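Second long session with the handheld grippers for the tray task, and my thumbs are feeling it! Target was 100 good demos of the pink thing going into the yellow tray. We have 138 in the folder, but Dušan Gashi wants to go through them all before we call any of them good (fair enough, I got sloppy after lunch).

Notes for whoever picks up next: keep both wrists low on the approach, and don't squeeze hard. The pink one is soft and if you really clamp it, the finger width reading goes funny. Also watch the left cable, it likes to lie over the tray.

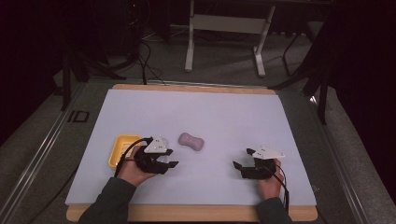

*Stidport, January*

Grippers facing each other, fingers pointing in, pink piece between them and a bit farther out. I like starting like this, you can go in with either hand. Dušan prefers starting wider, so let's do 5 his way tomorrow and compare the replays. Still to do: re-zero the right gripper, and ask Kadrić about longer cables.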